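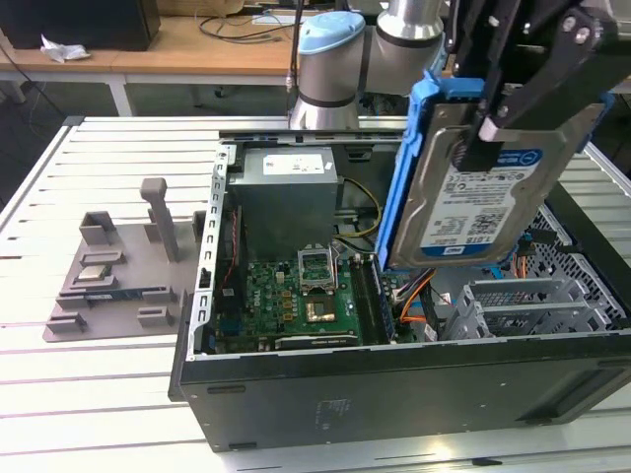
Thread: Slow movies, and the ending of "Ririne" (spoilers after the first few posts)

griler_joanne
Posted 10/06/2022

Okay, I finally watched Ririne last night after putting it off since July of last year, and I need to talk to somebody who isn't my husband (he went to bed at the bus station part). I went in expecting a sad movie about a woman looking for work, and I got that, sure, but I also laughed out loud at least twice? The interview with the man who keeps answering his own questions! I thought Mwanaisha Obura was wonderful in that. She barely moves her face and you know exactly how badly she wants to get up and leave.

My one problem is the length. It runs 182 minutes and I felt every one of them in the middle hour. Do we really need to see her walk to the Kinyua road and back three times?

pocketmatinee
Yes, we need all three walks. The first time she has the coat, the second time she's sold the coat, the third time she has somebody else's coat. That's the movie! I get that it's slow but if you trim those you've got a lady who is poor in one scene and then less poor in another.

Also the interview guy is Efren Umali, who was the priest in the director's first one. I could watch him butter toast.

tomasina_b
I have to side with Joanne here. I love a slow movie, I own more slow movies than I have shelf for, and I still looked at my watch. The coat thing is nice, but you could cut in half the time she spends actually on the road and I'd still notice the coat.

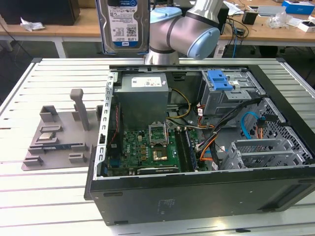
What bugged me more was the brother. He shows up, he borrows the money, he's gone, and then we're supposed to be wrecked when the letter comes. I didn't know him well enough to be wrecked. My sister cried, though, so maybe I'm made of stone.

griler_joanne
Thank you tomasina! And oh, the brother. I did cry at the letter, but I think I was crying about her having to get the shopkeeper to read it to her, with the line of customers waiting behind. That was so hard to watch.

pocketmatinee
See, I think you're supposed to not know him. She doesn't really know him either by then. He left when she was a kid. She's sad about a guy she made up.

And if we're talking about cuts, I saw the longer one at the Gridar theater. 190 minutes, eight more than what you two watched, and most of the extra is the brother. There's a whole supper scene with the aunt. I'd be curious if it fixes it for tomasina.

tomasina_b
Eight MORE minutes, lord. But okay, supper scene, I'm listening. Does he come off any better in it?

pocketmatinee
Worse, if anything. He eats most of the chicken and tells a story about a boss he had, and you can tell he's changed the story since the last time. The aunt (Mwajuma Langat) just keeps passing him things. It's my favorite scene in either version and I can't believe they took it out.

reel_ingrid
Jumping in as somebody who really did not like this movie. Sorry! I think it's beautifully shot and I think it's kind of a bully. Everything that can go wrong for her does, and always right when she's smiled at something. By the time the landlord changed the lock I'd stopped feeling bad for her and started feeling bad for me.

I know people bring up the old Italian ones when they defend it, but in those I believed the bad luck. Here I could hear the writer picking.
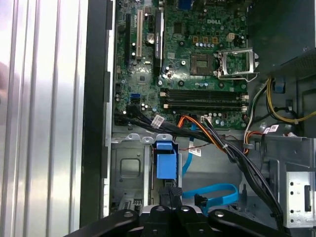 And the ending, where she gets on the bus and we don't find out if she has the job? I'm fine with open endings. I just think this one is open because they'd run out of things to do to her.

griler_joanne
Ingrid, I was with you until the ending. I was so sure she got it! She's holding the envelope in her left hand, and all through the movie bad news is in the right. Did I imagine that? I went back and checked the landlord scene and it's the right hand there.

reel_ingrid
Ha, I did not check hands. I'm not going back through three hours to check hands, either.

pocketmatinee
The landlord one is right hand, the clinic one is right hand, but the letter from the brother is left. So I don't think it holds up, sorry Joanne. I do like it though.

tomasina_b
I thought she didn't get it and was going anyway. That's how I'd have played it.

Does the Gridar still have the long one on? I've got Thursday off and I kind of want to see this supper.

pocketmatinee
Through the end of next week, I think, evenings only. Bring a cushion, the seats on the left side are terrible.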